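Section 4. Changing and setting the gripper fingers

Use this section when fitting new fingers, after a collision, or when the cell starts dropping or double-picking cloth. It covers the Sisturex towel handling cell with the single arm on a fixed pedestal. For the two-arm version, see the Pemetska supplement.

Allow 70 minutes for the full job, including the test picks. If you only need to check the height, go straight to 4.4.

4.1 Before you start

You will need:

Hex keys, metric set
Torque driver with the short bit
Lint-free wipes
One pair of fingers, matched (same lot number on both bags)
The 32 mm setting block from the cell toolbox
One clean towel of the type you are running

CAUTION: The arm can sag when the brakes are released. Keep your hands out from under the wrist and do not use the brake release to position the gripper.

CAUTION: Do not mix an old finger with a new one. The pads wear at different rates and the grip will pull to one side.

4.2 Removing the old fingers

1. Finish the current batch and clear the table.

2. On the pendant, open the Service page and select Finger Change. The arm moves to the service position at reduced speed.

3. Wait for the message "Position reached". Open the gripper fully.

4. Turn the cell key to Off, remove it, and fit your own lock. If two people are working, both fit a lock.

5. Loosen the screws on the left finger. Support the finger with your other hand and take the screws out completely. Put them in the tray.

6. Do the same on the right finger.

7. Wipe both mounting faces. Cotton lint packs into the corners and will hold a finger off its seat. If the lint has gone hard, lift it with a wooden pick. Don't use a blade.

8. Look at the old pads before you throw them out. Even wear across the pad is normal. Wear on one edge only means the gripper was not level, and you should do 4.5 as well as 4.4.

Note: Keep the old screws only if the heads are clean. New fingers from Osagie come with screws in the bag. Older stock does not.

4.3 Fitting the new fingers

1. Hold the left finger against its mounting face. The pad faces inward.

2. Start both screws by hand. If a screw binds in the first two turns, back it out and start again.

3. Tighten the screws evenly, going back and forth between them, and finish with the torque driver at the value printed on the finger bag. Values differ between the short and long fingers.

4. Repeat for the right finger.

5. Check that you cannot rock either finger by hand.

6. Remove your lock, turn the key to On, and reset the cell.

7. From the Service page, close the gripper slowly. The pads should meet along their full length. If they touch at the tips first, open the gripper, turn the key to Off, lock out again, and reseat both fingers. Nine times out of ten there is lint behind one of them.

8. Run the Open/Close exercise for 100 cycles at the service speed. Stop if you hear clicking.

4.4 Setting the approach height

The approach height is where the arm pauses before it goes down for the pick. Set it too high and the cycle gets slow. Set it too low and the fingers drag the pile and shift the towel before they close.

1. Clear the table and check that the table covering is flat and free of lint.

2. Select Jog, Vertical Only, at the lowest speed.

3. Stand the 32 mm setting block on the bare table, under the gripper. Jog down until the fingertips just touch the top of the block. Slide the block out. It should drag lightly.

4. Press Store Reference. The pendant asks you to confirm. If you are not sure of the reading, cancel and do step 3 again.

5. Lay the clean towel flat in the pick area. Small wrinkles are fine and will be there in production too. A fold is not.

6. Select Go To Approach. The fingers should stop a little open, just clear of the pile.

7. Look from the side, at table level, with the gate closed. If a tip is touching the cloth, raise the approach height by one step and repeat step 6.

8. Run ten single picks from the Test page. Straighten the towel between picks. The cell must be stopped and the gate open before you reach in.

Note: Set the height with the heaviest towel you plan to run. At the Virnuvier laundry we set it on a thin one, and the fingers plowed into every bath sheet on the next shift.

4.5 Checking that the gripper is level

Do this only after a collision or if the old pads were worn on one edge.

1. With the cell locked out, check the screws at the wrist collar. Mark each one with a paint pen as you go.

2. Unlock and reset the cell, then jog down to the setting block as in 4.4. Compare the gap under each fingertip.

3. If the gaps differ, don't bend or shim the fingers. Run Wrist Zero from the Service page and compare again.

4. If they still differ, stop here and call service. The wrist joint may need to come out.

4.6 Returning the cell to production

1. Put the setting block back in the toolbox.

2. Reset the finger counter on the Maintenance page. The other counters stay as they are.

3. Write the lot number and your initials in the cell log.

4. Run the first batch at 70 percent speed. If there are no missed picks, go back to full speed.

Replacement finger kits are ordered under part number 660. Questions about this section go to Malsha Jayasinghe in cell support. Have the lot number and the stored reference value ready when you call.
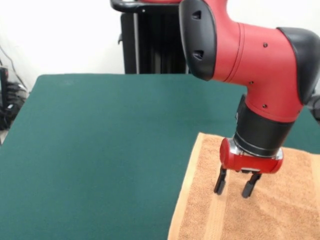
Check the fingers again at the end of the first full shift. New pads settle a little, and the screws may take a small further turn. After that, go back to the normal weekly check in Section 6.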